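Campus news and the semester that followed: how student media at Plandero College covered the bus pass referendum

Project report, Media and Community, second year
Prepared by Tâm Nông

Background

In August the students' union at Plandero College asked its members whether they wanted a compulsory bus pass added to their fees. The pass would cover the Alton and Medina routes and cost $66 a semester. Voting was open for three days and the pass was approved. Our project looked at how the campus radio program and the student paper, the Flolard, reported on the question before and after the vote.

I chose the topic because most students I know heard about the referendum from a poster or a friend. I wanted to see what they would have learned if they had followed the student media instead.

Method

I listened to every episode of the radio program that mentioned the bus pass and read every article in the Flolard on the same subject. That came to nine items in total. For each one I noted who was quoted, whether the cost was given, and whether the opt-out rules were explained. I also interviewed two people who had worked on the coverage, one from each outlet. Both asked me not to use their names.

I did not look at social media. There was too much of it and a lot had been deleted by the time I started.

Findings

The cost of the pass was mentioned in most items. The opt-out rules were mentioned much less often, and one radio segment got them wrong. It said that students living in residence were exempt. They had to apply like everyone else. A correction was read out the following week, near the end of the program.

Union executives were quoted more than any other group. The Flolard did run a long piece on students from Medina, where the last bus leaves campus at 9 p.m. and evening labs finish later than that. It was the only item that looked at the timetable in any detail, and in my opinion it was the best of the coverage. The radio program had planned something similar but the person working on it had exams.

After the vote the coverage dropped off. There were two items on the result and nothing on how the passes would be handed out. When the semester began there were long lineups at the card office, and neither outlet reported on them until the second week.

The interviews

My radio contact said the program depends on whoever turns up to the story meeting. If no one on the team rides the bus, the bus doesn't get covered. My contact at the paper said the editors had argued over whether to endorse a side and in the end left the editorial page out of that issue. Both said they would have liked a longer campaign period. I did the interviews in person and wrote up my notes the same evening.

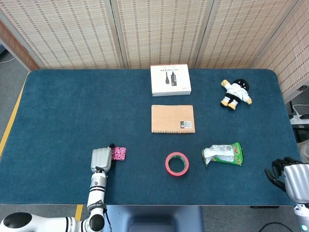
Fig. 1. Spiral notebook and cardboard box on a carpeted tabletop.

Limitations

Nine items is a small sample. I also voted in the referendum, in favour, and readers should keep that in mind. One early episode was missing from the station's archive and I worked from the producer's script, which may not match what went to air.

Recommendations

Student outlets should publish the full referendum question and the opt-out rules in the first item they run, and repeat them in the last item before voting opens. Corrections should be given the same spot in the program as the original mistake. The union could help by releasing the contract with the bus company earlier. It was posted the night before voting started, and it is a long document.

I would like to repeat the project when the fee comes up for renewal.

3 comments | 2 shares

medina_rider
Good to see someone bring up the evening labs. The timetable still hasn't changed.

K.
I was on the radio team that semester. Fair report. The residence mistake came from an old handout and we should have checked it.

coldcoffee
Does anyone know if you can still opt out for the winter semester? The link on the union site goes nowhere.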